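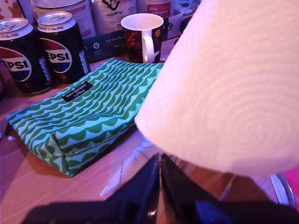 Figure 1. Paper towel roll, close up.

Our report covers Plimodine, a novel set in the port of Tasholm and published in 53 weekly installments. We read all of them. The author was paid by the line, and the fog scenes are long.
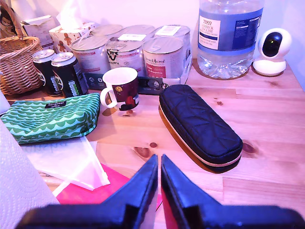 The hero, Bastos, does not reach Niremau until installment 41, by which time two of us had stopped liking him.

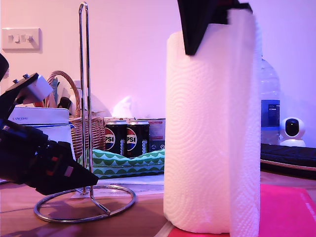
Repetition was our main topic. We logged 137 uses of "alas," 100 of them in dialogue. The phrases come around again like the swirling circles embossed on a paper towel, and by spring we no longer saw them.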